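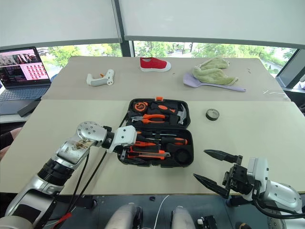
Niederschrift über die Sitzung der Arbeitsgruppe Instandhaltung
Wasserverband Boseck, Betriebsgebäude, Besprechungsraum Erdgeschoss
Datum: 13.03.2007
Beginn: 9:00 Uhr
Teilnehmer: Betriebsleitung, Rohrnetz, Elektrotechnik, Einkauf, Planungsbüro Willems; Firma Multer zu TOP 3
Verteiler: Teilnehmer, Vorstand, Ablage Rohrnetz

TOP 1 Niederschrift der letzten Sitzung
Die Niederschrift wird mit einer Änderung genehmigt. Unter TOP 4 muss es »Schieberkreuz Nord« heißen, nicht »Schieberkreuz Nordost«. Die Bestandspläne sind von dem Fehler nicht betroffen.

TOP 2 Zubringerleitung Onetti
Das Planungsbüro Willems berichtet über die Auswertung der Druckmessungen an der Zubringerleitung DN 300 zum Hochbehälter Onetti. Der Nachtdruck am Übergabeschacht schwankt stärker als nach der Netzberechnung zu erwarten. Als Ursache kommt in erster Linie der Druckminderer in Betracht, dessen Steuerleitung zuletzt bei der Inbetriebnahme gespült wurde. Ein Leitungsschaden wird vom Planungsbüro für unwahrscheinlich gehalten, der Nachtmindestverbrauch ist unverändert.
Rohrnetz weist darauf hin, dass der Schmutzfänger vor dem Druckminderer nur bei geschlossener Leitung ausgebaut werden kann. Der Umgang ist zwar im Plan eingetragen, wurde aber nach Aktenlage nie hergestellt. Das Planungsbüro berichtigt den Plan.
Festlegung: Ausbau und Reinigung des Schmutzfängers, Spülung der Steuerleitung, danach Wiederholung der Messung über eine volle Woche. Die Versorgung erfolgt während der Arbeiten aus dem Behälter. Der Behälterstand muss bei Beginn mindestens 900 Kubikmeter betragen, sonst wird verschoben.
Zuständig: Rohrnetz, Messung durch Willems. Termin: Mai.

TOP 3 Austausch der Absperrschieber
Die Firma Multer stellt den Stand der Arbeiten vor. Der Auftrag umfasst 154 Schieber, überwiegend in den Nennweiten 80 bis 150. In der Altstadt ist der Austausch abgeschlossen. Im Gewerbegebiet ruhen die Arbeiten, bis die verkehrsrechtliche Anordnung für die Zufahrtsstraße vorliegt.
Bei 3 Schiebern ließ sich die vorhandene Einbaugarnitur nicht mit der neuen Spindel verbinden. Multer führt dies auf abweichende Vierkantmaße der Altgarnituren zurück und bietet Adapterstücke an. Die Betriebsleitung lehnt Adapter im erdverlegten Bereich ab — die Garnituren sind vollständig zu ersetzen. Die Mehrkosten werden als Nachtrag geprüft, eine Anerkennung dem Grunde nach ist damit nicht verbunden.
Weiter wird beanstandet, dass die Hinweisschilder nach dem Einbau teilweise nicht neu eingemessen wurden. Multer holt die Einmessung nach und übergibt die Maße in der beim Verband üblichen Tabellenform.
Zuständig: Multer, Prüfung des Nachtrags durch Einkauf.

TOP 4 Fernwirktechnik
Elektrotechnik berichtet über wiederholte Ausfälle der Datenübertragung aus dem Pumpwerk Süd. Die Ausfälle treten vorwiegend beim Anlauf der zweiten Pumpe auf. Der Schirm der Messleitung ist im Schaltschrank nur einseitig aufgelegt, der Potentialausgleich des Schrankes entspricht nicht dem Stromlaufplan. Beides wird bei der nächsten Wartung geändert. Bis dahin ist der Füllstand bei jedem Kontrollgang am örtlichen Anzeiger abzulesen und in das Betriebsbuch einzutragen.
Die Frage, ob das Übertragungsmodem ersetzt werden soll, wird zurückgestellt.

TOP 5 Lagerhaltung
Der Einkauf legt die bereinigte Materialliste vor. Reparaturschellen der Nennweite 100 sind unter Mindestbestand und werden nachbestellt. Dichtungen ohne lesbare Chargenkennzeichnung sind auszusondern. Rohrnetz beantragt, Überschieber der Nennweite 300 dauerhaft vorzuhalten, mit Verweis auf die Lieferzeit. Dem Antrag wird zugestimmt, die Menge wird bilateral abgestimmt.

TOP 6 Verschiedenes
a) Der Bereitschaftsplan für das zweite Quartal liegt aus. Tauschwünsche sind schriftlich bei der Betriebsleitung einzureichen.
b) Die Freimessgeräte sind zur Kalibrierung angemeldet. Während der Abwesenheit der Geräte ist der Einstieg in Schächte nur mit dem Leihgerät zulässig.
c) Die Zufahrt zum Hochbehälter Onetti ist ausgespült. Schotter ist beim Bauhof angefragt — eine Antwort steht aus.

Ende der Sitzung: 11:20 Uhr
Nächste Sitzung: nach Vorliegen der Messergebnisse zu TOP 2, Einladung folgt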